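The Ten-Point Must System Does Not Need Replacing, It Needs a Published Scale

Arguments about judging in mixed martial arts tend to follow the same course. A close fight goes the wrong way, the losing corner complains, and within a day there are calls for open scoring, half points, more judges or a panel of former fighters. I have some sympathy with all of these. I also think they start in the wrong place. The weak part of the present system is the gap between a 10-9 round and a 10-8 round, and the fact that each judge carries a private idea of how wide that gap is.

The method was borrowed from boxing, where it works tolerably well. A boxing match at championship level has twelve rounds. A judge who misreads one of them has done limited damage, and a knockdown gives a fairly clear reason to take off a second point. A mixed martial arts bout usually has three rounds, or five for a title. In a three-round fight each round is a third of the result. A fighter can take the first and third by a few jabs and a late takedown, spend most of the second being beaten up, and leave with a 29-28 decision. Everybody in the building may feel that the other fighter won the fight. On the cards he did not.

The written criteria do allow for this. A judge may give a 10-8 where one fighter wins a round by a large margin, and damage is meant to come first. The trouble lies in the word 'large'. It is left to the judge, and judges differ.

Over the past year I went through the scorecards from the regional shows I attend or can get records for, mainly the Felach and Zereo promotions and the smaller cards under the Betum name. That came to 2633 judged rounds. In 80 of them at least one judge gave a 10-8. All three judges agreed on the 10-8 in fewer than half of those. I do not claim that these figures hold for the sport at large. They cover a few promotions with an overlapping pool of officials. But if the same officials, sitting on three sides of the same cage, cannot agree on what a dominant round looks like, the written wording is not doing its job.

Trevor Hawthorne, who judged on the Felach cards until January, disagrees with me on the cause. His view is that the spread comes from sightlines. A judge seated behind a fence post, with the referee's back in the way, will miss the elbows that a judge opposite sees clearly. He would give all judges a monitor and leave the wording alone. Monitors are a good idea and most of the larger shows have them already. Two of the Betum venues still do not. I looked at those separately, and the split cards were slightly more common there, though the sample is small and I would not rest an argument on it.

Time is the other thing that judges weigh differently. Some will not consider a 10-8 unless the control lasted for most of the five minutes. Others will give one for thirty seconds of heavy ground strikes that nearly ended the bout. Both readings can be defended from the text. They cannot both be right on the same night, for the same title.
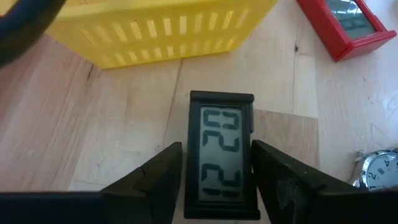 A digital clock with a grey-green display.

What I would like to see is a set of reference rounds. A commission would choose a number of completed rounds, publish the video where rights allow, and attach the agreed score with a short written reason. Judges would be tested against the set each year. A fighter or coach who wanted to know what counts as a 10-8 could look it up. Gymnastics and diving have long worked from published material of this sort -- elements, deductions, degrees of difficulty -- and while those sports have their own quarrels, a competitor at least knows what the starting terms are.

There are three common objections. The first is that fighting is too varied for any set of examples to cover. This is true and does not matter much. The set has to show where the line falls in ordinary cases. The rare cases would remain matters of judgement, as they are now.

The second is cost. Wahyudi Manurung, who has promoted shows for longer than most of us have been watching them, told me that he already pays for three judges, a supervisor and their travel, and would not pay for a classroom as well. I take the point. The cost should fall on the body that licenses the judges, and be recovered through the licence fee.

The third objection is the serious one. More 10-8 rounds would mean more draws. A fighter who loses two close rounds and wins one heavily would finish level at 28-28, and promoters dislike draws -- they sell badly and they hold up a title. My answer is that such a fight often was a draw, or near enough, and the record should say so. If a tournament needs a winner, an extra round can be written into the bout agreement, as the Ong amateur league does for its semi-finals.

Open scoring is worth trying as well, but it would only show us the disagreement sooner. A corner told after the second round that its fighter is level on one card and two points down on another has learnt something about the judges and very little about the fight. I would fix the scale first, run it for a full season, and then compare the cards with the ones I have now.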